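Notes on the returns line at Priromora, seven months in. Posting as a thread so I can stop answering the same questions in DMs. I do controls and integration on the site. 1/

Setup: one arm, one gripper, one small camera at the wrist. We call the cell Bamby because that was the name on the purchase request and it stuck. It takes returned goods out of totes and puts them on the inspection belt. It went live in February. 2/

Before that, two people per shift stood at the totes and did the same thing by hand. They were faster than the arm and still are. What they couldn't do was eight hours of it without a sore shoulder by the end of the week. 3/

Both jobs still exist on paper. In practice one moved to inspection and the other became the cell tender, a role that was not in the original plan. The plan said "occasional supervision." 4/

The tender clears faults, swaps totes, and labels bad picks on a touchscreen. On the best shift so far we ran 1423 picks. On the worst it was 310, and the tender spent most of that night with the gate open. 5/

Fault screens come from Palomino, the logging tool. It saves the wrist view at the moment the arm stops and puts it in front of the tender with four buttons: retry, skip, clear by hand, call maintenance. 6/

The tender is expected to choose one from the wrist view. Many views are easy. Plenty look like this one. 7/
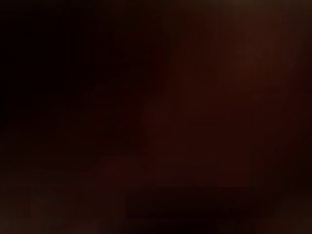

*Wrist view, dark and out of focus. Faint vertical streaks right of center, darker band low down. Contents: can't say.*

I showed it to three people on the floor and got three answers: inside of a tote, side of a carton, "your camera is broken." I can't rule out any of them from the pixels. Too close or too little light would both give you a view like that. 8/

The software has the same problem, but it has to return a number anyway. Our detector gives a confidence score on every view, including ones with no usable edges in them. Early on, the screen showed that score in large type next to the picture. 9/

Tenders followed the score. If it was high they pressed retry, whatever the picture looked like. When I asked why, the answer was reasonable: the machine is supposed to know more than I do, and if I override it and I'm wrong, my badge is on the record. 10/

So the override was a labor question before it was a vision question. We changed two things. The score is gone from the screen, and "clear by hand" no longer asks for a reason code. Use of that button went up the same week. Retries on unreadable views dropped. 11/

Management's first reading was that performance had gotten worse, as manual clears were counted against the cell. They are now reported separately. It took longer to get that column added to the report than to change the screen. 12/

Training. The vendor course for Skuser, the motion controller, covers jogging, homing and recovery. It has nothing on reading a wrist view. We wrote our own module. It has a set of 405 saved views, and "not enough to tell" is an accepted response. 13/

New tenders avoid that response at first. They want to name an object. A person who has worked totes for years will guess from what usually comes down the line, and the guess is often good, but it is a guess about the line and the picture contributes very little. I want those two kept apart in the log. 14/

Pay: the tender role was graded the same as tote handling for the first five months. It was regraded in July after the tenders put their own list of tasks together and handed it in. Anyone budgeting for a cell like this should put the grade in the budget from day one. 15/

Noise and pace also changed. The arm doesn't talk. On the old line two people stood across from each other, and now the tender stands alone by a fence. This came up in every check-in and I had no line item for it. We moved the screen so it faces the inspection bench — cheap fix, partial effect. 16/

Open items. A light on the wrist is on order. A minimum-distance check before each capture is written but not tested on the full tote range. A sharpness threshold would route views like the one in post 7 straight to "clear by hand" with no prompt. 17/

I'm cautious about that last one. If the threshold is set too tight, the tender becomes a person who empties totes on command with no decision left in the job. We'll trial it on one shift with the tender able to turn it off. 18/

Fault log stood at 2088 entries as of September 19, 2021. I'm re-sorting them by what the tender pressed instead of by error code. Will post the breakdown when it's done. 19/

Adding one from replies: no, we don't delete the unreadable views. They stay in the log with the rest, same retention. 20/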